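Candeo Student Project Support
Ticket 83: Pouch slips between paired grippers
Submitted by: Lostbridge student team
Opened: Oct 14, 2023
Status: Open, awaiting retest

Issue reported
The team is recording two-handed handling of a soft spout pouch for its term project. The pouch turns between the fingers when both grippers close at different speeds. Of 31 recordings submitted, the team has marked two as unusable. Students were asked to repeat the task slowly and to bring each finger to the film separately.
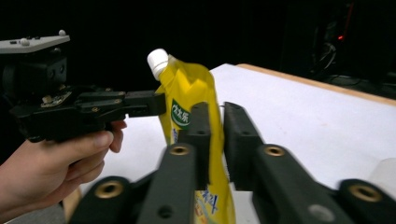
Hand-held gripper at the pouch, near-side fingers in front.

Support response
Finger screws should be checked before each session. The operators should agree on a spoken count and close on the same word. Cables must be kept clear of the wrists — a pull on the cable can shift the grip at the moment of contact.

The Plumgate team reported the same fault in August and has been invited to comment on this ticket.
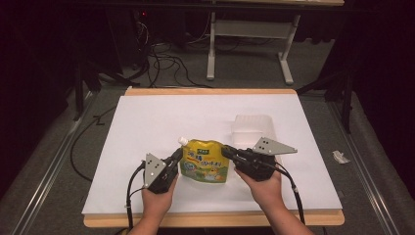
Plumgate: We had the pouch turning on us as well. Closing more slowly helped, but the larger change came from gripping lower, where the contents keep the film firm. We would suggest trying that before replacing any parts.

Support response
The suggestion is accepted for testing. Lostbridge is requested to record a new set with the lower grip and to note the finger position for each attempt. Film that folds under the fingertip should be entered in the log as a fold, and the attempt kept.

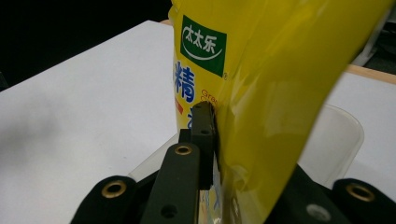
Does the team need to repeat the full set before the project review?
Only the two unusable recordings must be repeated. The lower-grip set is filed separately under this ticket.

Next action: Lostbridge to upload the new recordings and the completed log.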